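Chapter 7

Looking After a Pair of Hand-Held Grippers

I learned most of what's in this chapter by ruining a Wednesday. I had just started in the collection room at Bremport, and I'd been handed a pair of grippers and told they were ready to go. They powered up, they streamed video, they opened and closed when I squeezed. So I recorded all afternoon, and the next morning Po-yen Chow opened my files, scrolled for a bit, and asked me very kindly when I'd last checked the finger on the left one. I had not checked the finger on the left one! I didn't know it was something you checked. One screw had backed out, the finger had a little wobble in it, and every grasp I'd recorded had that wobble baked in.

By the time you reach this chapter you've already built a gripper from parts (Chapter 5) and calibrated its camera (Chapter 6), so I'm going to assume you know a finger plate from a bracket. What we haven't talked about is the boring daily stuff, the ten minutes before you start and the five after you finish. I happen to love the boring daily stuff. Bear with me.

What you'll be able to do

By the end of the chapter you should be able to run a full pre-session check on a pair, swap a worn finger, replace a marker card without throwing off your tracking, and keep a log somebody else can read. That last one sounds like filler, and I promise you it's the one you'll get marked down on.

You'll need the small hex set from your kit, a lint-free cloth, a spare marker card, and a pen that works.

One gripper, then the other

A hand-held gripper has very few things on it that can go wrong, and they go wrong slowly. The fingers wear. The rubber gets dusty and starts to slip. The camera bracket takes a knock when you set the tool down too hard (guilty), and the marker card bends at a corner or picks up a thumbprint. Any one of these can sit there for weeks without stopping you from working, so you have to go looking for them.

We keep our pairs together. The log has one page per pair, with a left column and a right column, and if one side gets a new finger, both sides get measured that day. Bukola Onyeka, who set up the Prelleck room, is stricter than I am and swaps both at once. Her parts bill is bigger than mine and so is her pile of usable recordings, so do with that what you like.

My favorite part of the check is the cross-look, where you hold both tools up as if you were about to work and use the camera on one to look over the other. You see your own fingers the way the recording will see them, and you get the far tool's camera and its marker card in the same view. Look for the whole black border on the card, all the way around, with nothing of yours in front of it.
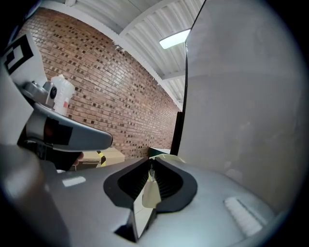 The pre-session check, in order

Do these the same way every time, even when you're in a hurry, and especially when someone is standing behind you waiting for the room.

1. Wipe the lens with the cloth, dry, in one direction. If it's greasy, use one drop of cleaner on the cloth and never on the lens.

2. Squeeze and release 14 times. You're feeling for a catch or a click. A smooth gripper is very dull to squeeze.

3. Pinch the finger plate between your thumb and first finger and try to rock it. Any play at all means you stop and tighten the screws, a quarter turn each, alternating sides.

4. Check that the marker card sits flat. Press each corner. If one lifts, replace the card now and redo the short calibration from Chapter 6.

5. Do the cross-look, left at right and then right at left.

6. Record 3 seconds of nothing much and play it back.

7. Write it down. Date, pair number, your initials, what you found, what you did. "OK" is a fine entry as long as you did the check.

A log page worth copying

Our oldest pair at Bremport is named Nimon, and its page in November had this line in it: "Left finger, slight play, tightened both screws, rechecked after session 447, no play." I could pick up that tool cold and know where I stood. Compare that with one of mine from my first month, which reads, in full, "seemed loose, fixed??"

Before you go on to Section 7.1, get your own pair out and run the list once with the book open beside you. Then close the book and run it again from memory, and mark in your log which step you skipped.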